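Open day at Kendley: Fulgencio Lorente on simulated kitchens

The Kendley workshop opened its doors to visitors on Sun 6 November, and most of the people who came went straight to the arm in the front room. Fulgencio Lorente had a smaller audience. He runs the simulation side of the Ursu project and spent the afternoon at a desk by the window with two monitors, showing how manipulation tasks are set up and tested in software before any hardware is switched on. We spoke for most of an hour, with interruptions.

Lorente came to robotics from process control. His first years were spent on bottling lines, where the position of every object is known in advance. "A kitchen counter is the opposite case," he said. "You have the same few objects, but they can be anywhere and in any orientation. On a bottling line, if a bottle is lying down, the line stops and a person picks it up. In our work that is a valid starting state."

Ursu is a set of tabletop tasks in rendered kitchens. The scene generator, called Okier, takes a counter, places the fixed appliances along the back, and then scatters loose objects over the remaining surface. Each arrangement is stored with a seed so that it can be rebuilt exactly. There are 618 stored layouts at present. Lorente rejected a number of earlier ones where objects had been placed partly inside each other, an error that makes the physics solver push them apart at high speed on the first step. 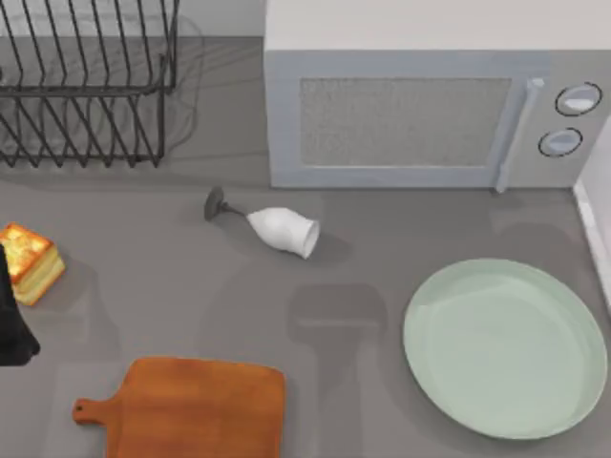

I asked how much of the difficulty comes from the objects and how much from the layout. Lorente said the two are hard to separate. A glass on its side has a stem that is easy to close on, but the weight is mostly in the bowl, so it tends to rotate in the fingers once it leaves the surface. A plate lying flat gives the gripper very little to hold except the rim. "People assume the plate is easy. It's large, it doesn't roll. But the fingers have to get under an edge that is close to the counter, and if your contact model is too stiff you see chatter, and if it's too soft the fingers sink in."

Contact settings took up much of the conversation. The solver runs at 400 steps per second of simulated time. Lorente tried lower rates last year and found that grasps on thin rims slipped in ways that depended more on the step length than on the friction value. He now treats the rate as fixed and adjusts friction per object.

Rendering is handled separately. Shadows are computed for every view, including those cast by parts of the arm that the camera does not see. A visitor asked whether these could be turned off to save time. They can, Lorente told him, but a policy trained without them did worse when it was later shown images that had them. "It had learned that a dark patch on the counter was an object. It went for the patch."

The current test set contains 533 episodes. Each is scored as a pass or a fail, with a log of the contact forces kept for the failures. Lorente does not give partial credit. A glass that has been lifted and then dropped is a fail, and so is one set down outside the target region. He would not quote an overall pass rate, as the numbers were being rerun after a change to the gripper model.

The hardware side uses an arm controller from Storkon, which was the unit on show in the front room. Transfer from one to the other is checked on 8 tasks, all of them pick-and-place. Lorente described the agreement as "good on position, poor on force." The real fingers have rubber pads that compress unevenly, and the model treats them as uniform. Replacing the pad model is the next item on his list, followed by cable drag at the wrist, which is not modeled at all.

On timing, he was careful. The pad work should be finished in the winter if the measurements come in clean. Drawers and hinged doors, which several visitors asked for, will come later. Opening a microwave door means following an arc while holding a handle, and small errors in the estimated hinge position build up as force on the wrist. "We could do it badly now," he said. "I would want the force numbers to mean something first."

The layouts and seeds can be requested from the workshop by email. The contact logs are not yet being shared.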